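욕실 용품은 어디에 두어야 손이 편한가
생활공간디자인 실습 기말 보고서

지도: Rhiannon Voyle 선생님
팀 이름: 소리아노(Soriano) 조

1. 시작하며

처음 주제를 정할 때만 해도 저희 조는 꽤 거창한 것을 하고 싶어 했습니다. 집 전체의 수납을 다시 설계해 보자는 의견도 있었고, 주방을 통째로 다루자는 의견도 있었습니다. 그런데 첫 면담에서 Voyle 선생님께서 "하루에 가장 여러 번 손이 가는 물건부터 보세요"라고 말씀해 주셨고, 그 말씀을 듣고 집에 돌아가 각자 하루를 적어 보니 의외로 욕실에서 쓰는 병들이 맨 위에 올라와 있었습니다. 손 씻을 때 누르는 펌프병, 욕조를 닦을 때 쥐는 분무기 같은 것들 말입니다. 너무 흔해서 한 번도 자세히 본 적이 없는 물건들이지요. 그래서 이번 보고서는 이 병들과 욕조 주변의 정리에 대해서만 이야기하려고 합니다. 범위가 좁은 대신 오래 들여다보았으니 너그럽게 읽어 주시면 감사하겠습니다!

2. 사전 설문

12월 초에 기숙사 코스터빌(Kosturville)관에 사는 학생 48명에게 짧은 설문을 돌렸습니다. 질문은 단순했습니다. 욕실에서 가장 자주 찾는 용품이 무엇인지, 그것을 평소 어디에 두는지, 그리고 그 자리가 마음에 드는지를 물었습니다. 답변을 읽는 재미가 생각보다 컸습니다. 세면대 위에 두었다가 자꾸 쓰러뜨린다는 분도 있었고, 욕조 테두리에 올려 두면 청소할 때마다 전부 내려야 해서 귀찮다는 분도 있었습니다. 바닥에 두는 분들은 대체로 미안해하는 말투로 답을 적어 주셔서 저희끼리 한참 웃었습니다.

답변 가운데 특히 자주 나온 것이 펌프병 이야기였습니다. 펌프병은 키가 크고 머리 부분이 옆으로 나와 있다 보니 좁은 선반에는 잘 들어가지 않고, 억지로 넣으면 누를 공간이 모자랍니다. 병의 높이만 재서 선반을 고르면 안 되고, 위에서 손바닥이 내려올 자리까지 생각해야 한다는 것을 저희도 이때 처음 알았습니다.

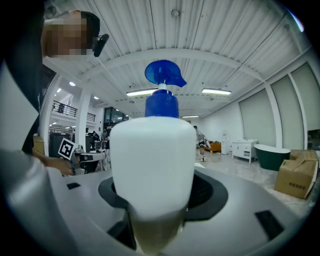
이 점을 확인하려고 조원들이 집에서 쓰는 병을 모아 와서 종이 선반 모형에 하나씩 세워 보았습니다. 모형은 사바(Sava) 문구점에서 산 두꺼운 종이로 만들었는데, 습기에 약할 것 같다는 걱정은 있었지만 높이를 바꾸어 가며 시험하기에는 더없이 편했습니다. 병 위로 여유를 60mm 두었을 때 조원 모두가 불편 없이 펌프를 눌렀고, 그래서 이 값을 뒤에 나올 배치안의 기준으로 삼았습니다. 손 크기가 다른 사람이 더 많이 참여했다면 좋았을 텐데, 그 부분은 아쉬움으로 남습니다.

3. 쥐는 물건과 누르는 물건

모형을 만들다 보니 욕실의 병이 두 종류로 나뉜다는 생각이 들었습니다. 하나는 제자리에 세워 둔 채로 누르는 병이고, 다른 하나는 들고 다니면서 쓰는 병입니다. 분무기는 당연히 뒤쪽입니다. 방아쇠 모양의 머리를 손가락으로 당기려면 병의 목을 감싸 쥐어야 하니, 놓는 자리도 목을 바로 잡을 수 있는 높이가 좋습니다. 깊은 바구니에 넣어 두면 보기에는 깔끔하지만 꺼낼 때 손목이 꺾입니다. 저는 집에서 몇 년째 그렇게 두고 쓰면서도 불편하다는 생각을 못 했는데, 이번에 자리를 옮겨 보고 나서야 차이를 느꼈습니다.

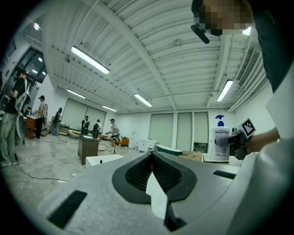
그림 2. 파란 방아쇠 머리가 달린 흰색 분무기와 밝은 실내 공간

라벨의 방향도 조원들 사이에서 은근히 의견이 갈린 문제였습니다. 글씨가 앞으로 보여야 다른 용품과 헷갈리지 않는다는 쪽과, 늘 쓰는 병은 색만 보아도 안다는 쪽이 팽팽했습니다. 결국 여럿이 함께 쓰는 욕실에서는 라벨을 앞으로, 혼자 쓰는 욕실에서는 편한 대로 두자는 다소 싱거운 합의에 이르렀습니다.

4. 욕조 주변의 배치안

배치안은 독립형 욕조를 기준으로 그렸습니다. 벽에 붙은 욕조와 달리 테두리가 얇고 곡선이어서 물건을 올려 둘 곳이 마땅치 않기 때문에, 오히려 연습 과제로는 알맞다고 보았습니다. 도면상의 선반 길이는 처음에 1,193mm로 잡았다가 사람이 옆으로 지나갈 폭을 생각해 1,020mm로 줄였습니다. 줄이고 나니 병을 놓을 자리가 부족해 보여서 다들 걱정했지만, 설문에서 자주 찾는다고 한 용품만 추려 놓으니 충분했습니다. 자주 안 쓰는 것은 문밖 수납장으로 보내기로 했고요.

청소용 분무기는 욕조에서 한 걸음 떨어진 선반 끝자리에 두었습니다. 욕조 앞에 선 사람이 몸을 크게 돌리지 않고 집어서 바로 안쪽을 닦을 수 있게 하려는 것입니다. 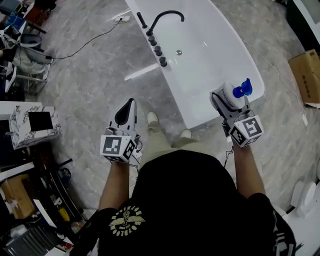
수전이 있는 쪽은 되도록 비워 두었습니다. 손잡이를 돌릴 때 병이 걸리면 위험하기도 하고, 물때가 잘 끼는 곳이라 닦기 쉬워야 합니다. 바닥에도 아무것도 두지 않는 것을 원칙으로 했습니다. 다만 이 원칙은 도면에서나 쉽지, 저희 집 욕실만 해도 슬리퍼와 대야가 늘 나와 있어서 쓰면서도 조금 찔렸습니다.

5. 남은 과제

발표 때 바스탄스(Vastance) 조에서 "아이나 어르신이 있는 집도 같은 높이로 되느냐"고 물어봐 주셨는데, 솔직히 저희가 준비하지 못한 질문이었습니다. 설문 대상이 모두 학생이었으니 지금의 배치안은 학생 기준이라고 보아야 합니다. 다음 학기에 이어서 하게 된다면 가족이 함께 쓰는 욕실을 찾아가 이야기를 듣고, 종이 모형도 물에 견디는 재료로 바꾸어 볼 생각입니다. 바쁜 시험 기간에 설문에 답해 주신 코스터빌관 학생들, 그리고 도면을 몇 번이나 다시 봐 주신 Voyle 선생님께 깊이 감사드립니다.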